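Andel Pool Care Takes On Tile and Deck Repair, and I Could Not Be Happier

Bragança, 9 Feb 2021

Hi everyone, Rochelle Paewai here, owner of Andel Pool Care. I have some news I've been sitting on for months, and my crew is very tired of hearing me ask if I can announce it yet. We're joining up with Madex, the tile and deck repair shop across town, and starting this month you can book both kinds of work with one phone call!

If you've been a customer of ours for a while (some of you go all the way back to 2000, when it was just me, a truck and a very old vacuum head), you know we've always stuck to water. Pumps, filters, heaters, leaks, liners. When somebody asked me about a cracked coping stone or a waterline tile that had popped off over the winter, I'd write Nivaldo Bastos's number on the back of the invoice and wish them luck getting on his list. Nivaldo runs Madex, and he's been fixing pool decks for 20 years. I've sent him so much work that he finally took me to lunch last October and said, look, why don't we just do this together?

So we are. Nivaldo and his two tile setters, Alcides Sales and Tainá Queiroz, are moving into our building on the Renico side of the yard. They keep the Madex name on their truck, and you'll get one estimate and one bill from Andel.

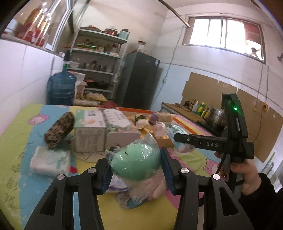

What you can book now

Waterline tile replacement, coping repair, regrouting, deck crack filling, and full deck resurfacing for concrete and pavers. We'll match your old tile where we can. Tainá has a stash of discontinued blues and greens that I am not allowed to touch, so send her a picture of yours before you give up on it.

We're also starting a deck and tile checkup for $129. Alcides comes out, goes over every joint and every edge, taps the tile for hollow spots, and leaves you a written list of what needs fixing this year and what can wait. If you go ahead with a repair, the $129 comes off the bill.

What stays the same

Your regular service day, your regular tech and your current price. Osvaldo Cordeiro still answers the phone and still schedules all the routes, and yes, he still knows your dog's name. Maintenance contracts carry on just as they are, so there's nothing to sign.

A word about timing

Deck work needs dry days, and the spring list fills up fast. We've opened 33 checkup spots to start with, and current maintenance customers get first pick. Call the office and ask for Osvaldo, or just grab your tech next time we're in your backyard and we'll put you down.

Media contact: Rochelle Paewai, Andel Pool Care, Bragança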